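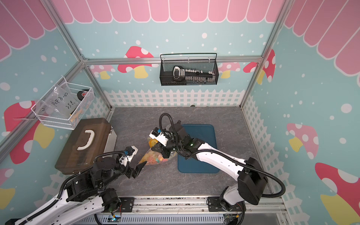
Apprenticeship and Hiring FAQ

Questions we hear most from people applying to Brelley Mechanical. If yours isn't covered, call the office and ask for Liya Kumsa in hiring.

Do I need experience to apply as an apprentice?

No. You need a high school diploma or GED, a valid driver's license and steady transportation to job sites. Shop class or summer construction work is worth listing on your application, but we hire people without either.

How long is the apprenticeship?

Four years. You work full time with a licensed pipefitter or sheet metal worker and attend class two evenings a week during the school year. There are no classes in the summer.

Who pays for school?

We pay tuition directly to the training center. Books are paid back to you at the end of each term if you pass. Keep your receipts and turn them in to the office, not to your foreman.

When do you take new apprentices?

Applications are open all year. The main group is picked in November and starts after the holidays. If a spot opens before then, we call people from the applications already on file, so keep your phone number current.

Do I have to buy my own tools?

Hand tools, yes. You get the list with your offer letter. Power tools, ladders and lifting gear belong to the company. If you can't cover the hand tools up front, we can take the cost out of your first 9 paychecks.
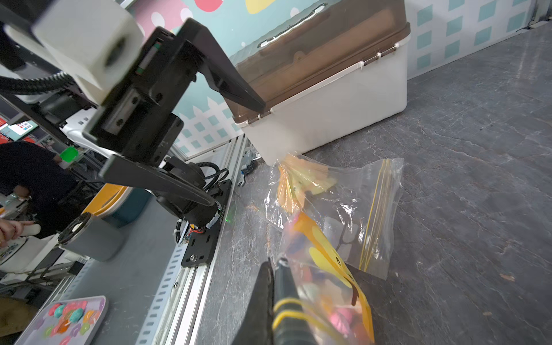
White storage box with a brown lid.

What does the drug test involve?

One test before your start date, at a clinic we choose and pay for. Some customers ask for another before you can enter their site. You are paid for the time.

Will I have to travel?

Most jobs are close enough to drive home every night. The Domolen and Worku projects are the exceptions. On those, lodging is booked for you and meals are paid at a daily rate. First-year apprentices are not sent out of town.

When do benefits start?

Medical and dental start on the first of the month after you complete 208 hours. Paid vacation starts after one year. Overtime hours count toward the 208.

I worked for you before. Can I come back?

Usually. Fill out a new application and write "rehire" at the top. If you left partway through the apprenticeship, bring your class records so we can place you in the right year.

How will I know if I got the job?

We call everyone who interviews, whether it's a yes or a no. Offer letters go out by email through Droketti, so check your spam folder. You have 4 business days to sign.

Page updated Feb 13, 2019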